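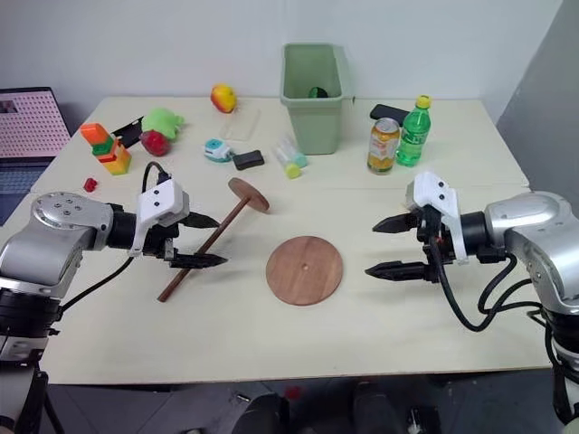 Wooden rod and disc pieces on a pale table.

Stolta Member Help > Orders and Discounts > Promotional codes

Reward points removed after partial return of a discounted order

Posted by Imani Crenshaw

In May I placed an order with Makurley for three toys and a set of storage bins. The order total before discounts was $57. I applied a promotional code for 20 percent off orders over $50, and I also received 2,000 reward points because the order qualified for the bonus offer running at that time.

I have since returned one of the toys, priced at $9, unopened and within the return period. The refund issued to my card was smaller than I expected, and all of the bonus points have been removed from my account. The email I received states only that "promotional benefits have been recalculated."

I would like to know whether the full bonus may be withdrawn when most of the order was kept, and whether I should address the matter to the retailer or to Stolta. I have read the terms on the offer page and did not find a clear statement on partial returns.

3 replies – sorted by most helpful

Attila Bárány
Member, Orders and Discounts

Two separate rules apply to your order, and it is best to consider them one at a time.

The promotional code had a minimum of $50. After the return, the items you kept come to $48, so the order no longer meets that minimum. Retailers handle this in different ways. Some refund the discounted price of the returned item, which in your case would be $7.20. Others withdraw the discount from the whole order and deduct it from the refund. Since you did receive money back, the first method was probably used, but please compare the amount on your card statement with the order summary.

The bonus points are governed by the offer under which they were issued. Where an offer has a minimum purchase, points are normally held as pending until the return period has ended. A return that brings the order below the minimum cancels the bonus in full. It is not reduced in proportion. The base points for the items you kept should remain on your account.

Please contact the retailer regarding the refund, and Stolta regarding the points. Have the order number and the return confirmation available, and request the recalculation in writing. If the base points were removed together with the bonus, ask that they be restored.

Thijs Groen

The same thing occurred with my order from Thibodeau. An exchange did not affect the points, only a return did. You may wish to ask whether an exchange is still possible.

Priya Zamora

Please check the terms again. They are usually linked at the bottom of the offer email, and the version there is sometimes longer than the one on the offer page.

This thread is open to further replies. Members are asked not to post order numbers or card details.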